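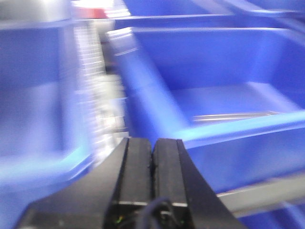

1/ Carkmont played the first match of the new season last night and I was in the stand with 1,986 other people. I want to write down some thoughts before I forget them. English is my second language, so please be patient with me.

2/ The result first. Carkmont 1, Devus 1. If you only read the score, you will think it was an equal game. It was not equal. Devus had the ball for most of the first half and we were running after it.

3/ Their goal came after 37 minutes. A corner from the left side, our two center backs went for the same ball, and their striker was alone behind them. A simple header. Our goalkeeper could do nothing about it.

4/ I have seen this same goal many times. In March we lost away to Sönmez with a corner from the same side and the same two defenders. I hoped they would practice this during the summer.

5/ At half time the coach changed the formation. He went from three defenders to four and moved our captain higher in midfield. For me this was the correct decision, but he could make it 20 minutes earlier.

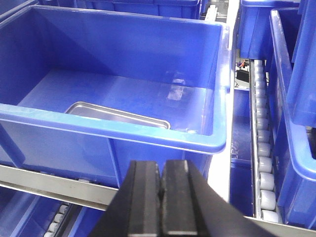
6/ The second half. We started to win the second balls, which we did not do at all before the break. The new left back is fast and he is not afraid to cross with his first touch. Two of his crosses were very good and three went to the parking lot.

7/ The equalizer was in minute 75. A long throw, a bad clearance, and our number 5 hit it from the edge of the box. It touched a defender on the way in. The stadium announcer gave the goal to number 5 and I agree with him.

8/ After that both teams looked tired and there were many fouls. The referee showed yellow cards to players who only complained, and he let one really hard tackle go without even a free kick. I watched it again on my phone and I still don't understand it.

9/ Somebody asked me about the new shirts. The Testex logo on the front is too big, but the color is nice, a darker green than last year. I will probably buy one when the price goes down.

10/ Next we go to Sönmez. The bus of the supporters leaves from the north gate and there were roughly ten seats left when I signed up. If you want to come, write to the club office and not to me, I don't have the list.

11/ Correction to post 5: the captain moved higher only after the first substitution, so some minutes after half time. Thank you to the person who told me.

13 Aug 2021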